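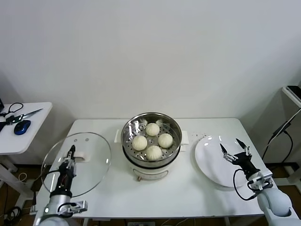 Two-arm setup at the steamer, lid in the left gripper.

Sungate Kitchen Arms: questions readers keep sending us
Last updated in January

What is Sungate selling?
A pair of arms, a gripper on each, and a library of kitchen jobs you pay to switch on. The steamed bun job is the one in all the ads. The company calls it "hands-free dinner." We'd call it a lid, four buns and a plate, and wait to hear about the rest.

What does it cost?
The base kit is $3854. The job library is billed on top of that, and the sales page is shy about the number until you reach checkout. A Bosden kit with one arm lists at $2782, but one arm can't hold a lid and reach for a bun, so compare with care.

Does it make the buns?
No. Filling and pleating are still your problem. You also fill the steamer with water.

Sungate claims 90 percent success. Is that true?
Ask what counts as a success. The claim rests on 10 runs done by Sungate's own people, and we haven't been shown the failures. A torn bun that lands on the plate may well be in the "good" pile. Until somebody outside the company repeats it, treat the figure as advertising.

Will it work with my steamer?
Maybe. Sungate's list favors small electric models with side handles and a lid with a grip on top. Bamboo baskets aren't supported, and Lumbao owners have told us their lids sit too low for the fingers to close on.

Can it handle the metal basket?
It's listed as a supported item. Polished steel is a hard thing for any camera to read, so we'd want to see many more baskets before trusting the word "supported."
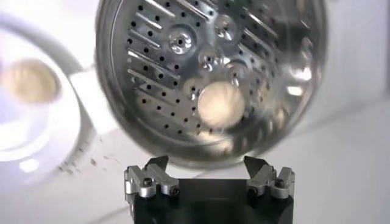 Gripper view: perforated steel basket above the open fingers.

Does it clean up?
There's no cleaning job in the library. Crumbs on the table stay there until you wipe them.

Is it safe around kids?
The manual says to keep everyone out of reach while the arms are moving. Take that seriously, and ask yourself how often your kitchen is that quiet.

Can I return it?
Through Custine, the reseller, yes, but you pay the freight both ways. Keep the crate.

Should I buy one now?
We wouldn't. Tongs are cheap.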